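Workshop tips: getting gripper software to behave around clear plastic

Posted 2 Mar 2018 in Bench Notes

I spend most of my week on the control code for a two-finger gripper, and clear plastic eats more of my time than everything else put together. These are the things I keep scribbled on the inside of my notebook. Some of them are pretty basic, but I still forget them!

Close on effort, then check the width

Our old grasp routine (written for the Sistis pick-and-place job, all wooden blocks) drove the fingers to a fixed width and called it done. Fine for blocks. For a thin-walled tube you want to close slowly until the motor effort rises, stop, and then read back the finger gap. If the gap is at the fully closed value you've grabbed air, so open up and go back to the approach pose. I wait 100 milliseconds before reading, otherwise the number is still moving.

Save the gap with every grasp, too. When something slips later in the run you'll want to see whether it shrank. An uncapped centrifuge tube is a good one to practice on, because there's so little of it for the depth camera to find.

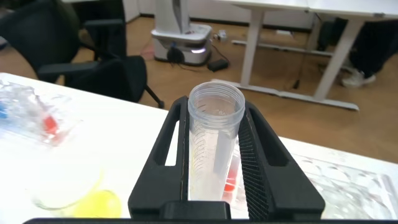 Conceição wrote in to ask why I don't just leave the effort limit low for everything and skip the per-object settings. I tried that all through last May. Light things were fine and anything with some weight slid down through the fingers on the lift, so now each object gets its own little settings file.

Don't believe the depth image

Depth cameras look straight through clear walls, or they report the tabletop, or they give you a hole. My planner used to treat a hole as free space – bad idea. Now a hole counts as occupied until a second view says otherwise. It makes for slower plans and the odd silly detour, but I'll take it.

If you're fitting a shape, use the rim. The color image usually gives you a decent ellipse there, even when the rest is hopeless. I throw out any fit with fewer than 700 edge points and ask for another picture.

Put a tilt limit in the planner

An open cup with water in it needs an orientation constraint for the whole path, and I mean the whole path, including that short retreat at the end that everybody tacks on afterward. I let mine lean 3 degrees. Cap the acceleration as well, since a perfectly upright cup can still slosh if you yank it sideways.
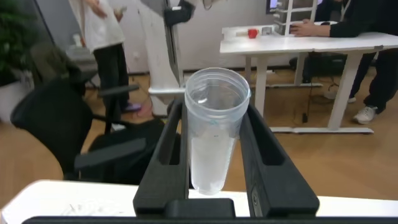 Name your logs like a grown-up

I had almost 4000 recordings called test, test2 and test_new before I gave in. Now it's object, settings file, software version, in that order, and the script refuses to start if any of them is blank. The replay tool from the Warnstead project sorts them nicely that way.

Replay before you rerun

Got a failed grasp? Feed the recorded images back through the detector at your desk before touching the arm. Half the time the bug is sitting right there, and you can fix it with a coffee in your hand. Next up on my list is the place routine, which still lets go a hair too high.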